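Demonstrations should be judged by their dullest task. At the Drider open day in September, most visitors crowded the Jotau arm, which stacked boxes at high speed under fixed lighting. Speed of that kind was solved long ago, and it tells a buyer very little about handling in a kitchen.

The better station was at the back, where Monique Langlois had a five-fingered hand working under a shelf. The target was a shaker stored upside down in a wire rack. The approach is from below, the clearance is small, and the metal is shiny enough to upset most depth sensors. Langlois allowed 4 attempts per visitor group and logged each one, including the failures.
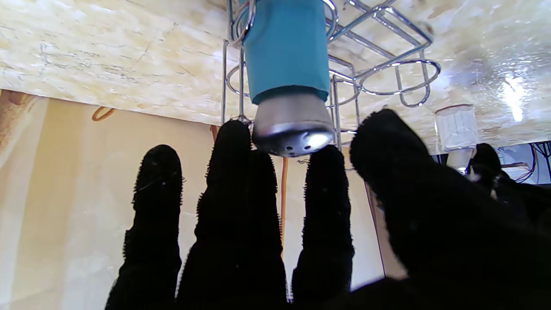
A log of failures is worth more than a clean run. Drider's handout gave 2349 trials for the boxes and 101 for the rack, with no breakdown for either. I would trade the first figure for a full table on the second. Organizers of the next open day should print that table and hang it beside the machine.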